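Skidard: a collection of block pages and removal notices

README and data card, version of 7 July 2021

Hello, and thank you for stopping by. Skidard is a small, hand-checked collection of the messages people get when a website, a forum or an app has been made unavailable to them where they live. Sometimes the message is a full page with a crest at the top and a paragraph of legal wording. Sometimes it is one line saying the item isn't offered in your country, and sometimes it is a polite note pretending that the server is busy. We find all of them interesting, and we hope you will too.

The collection holds 381 notices. Each one has the text as it was shown, a cleaned copy, a translation into English where the original was in another language, and a handful of labels which we explain further down. It's a modest size by today's standards and you could read the whole thing over a long weekend (a couple of us have, and we don't entirely recommend it).

Where it came from

Skidard started life as a folder on the Primorska server, where a few people who cared about community forums and dating sites going dark had been saving screenshots and page text for each other. The folder grew. By the April before this release it had become so hard to find anything in it that we decided to sort it out properly, throw away the duplicates, and write down what we knew about each item. The sorting was done mostly in Tistov, at a long table with too many laptops on it, and the rest was done by mail.

The notices were sent in by people who ran into them in the ordinary course of using the internet. We never asked anyone to visit a blocked site for our sake, and we would ask you not to do that either. Visiting a page can be harmless in one place and a real risk in another, and the person at the keyboard is the one who carries it.

What is in the download

There are four files, all plain text in UTF-8.

notices.csv is the main table, one row per notice.
originals.txt has the untouched text, separated by a line of equals signs.
labels.csv has the labels given by each reader before we settled any differences.
changes.txt is the log of corrections, newest first.

You can open the tables in any spreadsheet program, though do tell it that the file is UTF-8 when it asks. If you skip that step the Cyrillic and Arabic notices will come out as soup, and we get a lot of mail about soup.

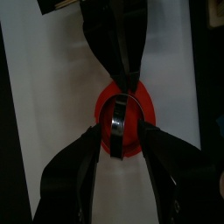 Red round object just below the tip of a black strap.

The columns in notices.csv

notice_id: a short code, starting with the letter S. The codes are not in date order and there are gaps where duplicates were taken out. We left the gaps alone so that older references keep working.

text_original: the notice as shown, line breaks kept.

text_clean: the same thing with menus, cookie banners and footers removed. This is the one most people will want.

text_english: our translation. If the original was already in English, this field repeats text_clean so that you don't have to write a special case for it.

language: the language of the original. Where a notice was shown in two languages at once we list both, with the longer one first.

service_type: what had become unavailable. The values are dating, forum, news, messaging, video, health and other. Health covers support lines and information pages, including those on sexual health, which turn up here more often than we expected when we began.

shown_by: who appeared to be showing the message. The values are provider, store, site, ministry and unclear. A store notice is one shown inside an app store, a site notice is one put up by the website itself for visitors from a certain place.

reason_given: yes, no or vague. We marked a reason as vague when the notice said something like "in line with applicable rules" and left it there.

appeal_route: yes or no. We counted a phone number, an email address or a web form, whether or not it was still in use. We did not test them.

month_seen: the month and year in which the contributor saw the notice. This is filled in for nearly 300 of the rows and blank for the others. Please don't treat a blank as meaning "old". Some people simply didn't note it down.

comment: anything we thought a reader might like to know, such as a crest that didn't match the text, or a spelling mistake that shows up across several providers and suggests they were all handed the same wording.

How the labels were made

Every notice was read by two people separately, using a short guide. When they disagreed they talked it over, and if they still disagreed the notice went to a third reader. The column that caused the most trouble, by a long way, was reason_given. One reader's vague is another reader's yes, and after a good deal of back and forth we added a rule: a notice only counts as giving a reason if a person with no legal training could say, after reading it, what the site was supposed to have done wrong. Naming a law by number isn't enough on its own.

The shown_by column has its own trouble. Plenty of provider pages are dressed up to look like ministry pages, and a few ministry pages look as though they were made by a provider in a hurry. When we couldn't tell, we used unclear, and we would much rather you kept those rows as they are than guessed.

Translations were done by people who read the language well, then checked by a second reader wherever we had one. For eight notices we had only a single reader, and those rows say so in the comment column. If you can read any of them and would be willing to look over our work, please do write in!

Cleaning, and the Semple script

The cleaned text was made with Semple, a little script we wrote for ourselves and then got attached to. It strips repeated page furniture, evens out the quotation marks and removes anything shaped like an IP address, a session code or an email belonging to the visitor. After that a person read every row with the script's changes marked. Semple is included in the tools folder with its own notes. It is not fast and it is a bit fussy about line endings, so if you are on Windows read the notes first.

One thing Semple won't do is fix the grammar of a notice. Some of the wording is odd, and the oddness is part of the record.

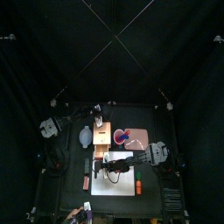 Robot arms over a black tabletop with small objects spread on it.

What people have used it for

The most common use so far has been teaching. The notices make good reading for a class on plain language or on media law, and students seem to enjoy rewriting the worst of them so that a visitor would know what had happened and whom to ask about it. Others have used the text to help build filters that spot a block page when a crawler runs into one, so that it isn't mistaken for the real content. Both are lovely uses and we are glad of them.

If you are training a classifier, keep in mind that the rows are not independent. Providers copy from each other, and a random split will put near twins on both sides. The column called family in labels.csv groups notices with shared wording. Split on that and your scores will drop, and they will mean more.

What it can't tell you

Please don't use Skidard to work out which country blocks the most, or whether blocking is going up or down. The collection reflects who happened to send us things. A place with many rows may just be a place where one of our contributors has a lot of patience. There is no country column for this very reason, and also to protect the people who sent in notices from places where only a small number of customers would have seen a given page.

It also can't tell you whether a service was really gone. A notice is what someone was shown. The same site may have been reachable through a different provider on the same afternoon.

Privacy

We removed usernames, account numbers and anything else that pointed to a visitor. The names of blocked sites are kept when they are large and well known. For small community sites we replaced the name with [SITE], as some of them are still running quietly under new addresses and would like to go on doing so. If you recognize one anyway, please keep it to yourself.

If a notice in the collection came from you and you'd like it taken out, send us the notice_id and we will remove it in the next version. You don't need to give a reason, and we won't ask for one.

Known problems

The language field says "Serbian" for a few rows that a kind reader has told us are more likely Montenegrin. We are looking at it.

Long notices with tables in them lost their columns in text_clean. The untouched version in originals.txt is fine.

Right-to-left text shows correctly in most editors but the line breaks may land in strange places.

About 20 rows have a stray space at the start of text_english. It does no harm, but it will upset a strict comparison, so trim the field when you load it.

License and credit

The labels, translations and comments are ours and you may use them freely for any purpose, as long as you say where they came from. "Skidard collection, Tistov" is plenty. The notices themselves were written by others, and we share them for study and comment. The Semple script is free to copy and change.

Getting in touch

Corrections are very welcome, large or small. Please put the notice_id in the subject line, tell us which column you mean, and write in whichever language suits you best. Mail sent through the Primorska server reaches all of us at once, though replies can be slow in summer. New notices should come as copied text if you can manage it, with a screenshot alongside if you have one and with your own details blacked out before you send it.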